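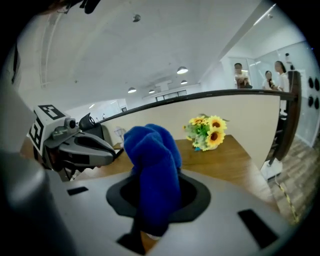 2 min read

How to Ask for a Payment Plan on a Tax Bill
By Beatrice Nyamweya

If you owe income tax and can't pay the full amount, file your return anyway. The penalty for filing late is usually separate from the interest on what you owe, and you can avoid the first one even when you can't avoid the second.

Before you call or go online, get these together:

Your latest notice, with the balance and the notice number
Pay stubs for the last two months
Rent or mortgage statement
A list of other debts and the monthly payment on each
Bank account and routing numbers

Step 1. Work out what you can pay each month

Add up your take-home pay and subtract your regular bills. Leave room for car repairs and the dentist. A plan that uses every spare dollar tends to fail by the third payment, and a missed payment can cancel the whole agreement.

I use a plain spreadsheet. Readers have also asked about Stovo, the budgeting app. It works fine for this, but you have to enter cash spending by hand.

Step 2. Pay something now

Send whatever you can before you apply. Interest is charged on the remaining balance, so even $40 helps a little. Write your tax ID and the tax year on the check, and keep a copy.

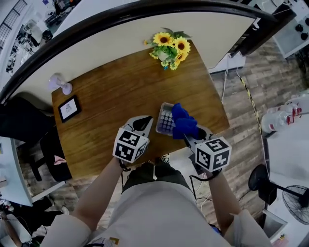 Reading time for the rest of this guide: 1 minute

Step 3. Apply

The online form is the quickest way for most people. Pick a payment date a few days after your payday. If you are asked to choose between direct debit and mailed checks, look at the setup fee for each one. Direct debit is often cheaper.

When you apply by phone, write down the date, the name of the person you spoke to and any reference number.

Step 4. Check the letter

You should get written confirmation. Compare the monthly amount and the first due date with what you agreed to. Keep making the payments you proposed while you wait for it.

Step 5. Fix your withholding

Change it at work so you don't owe again next year. New tax debt can put you in default on the old plan. If you're self-employed, put the January estimated payment on your calendar too.

Last updated April 9, 2023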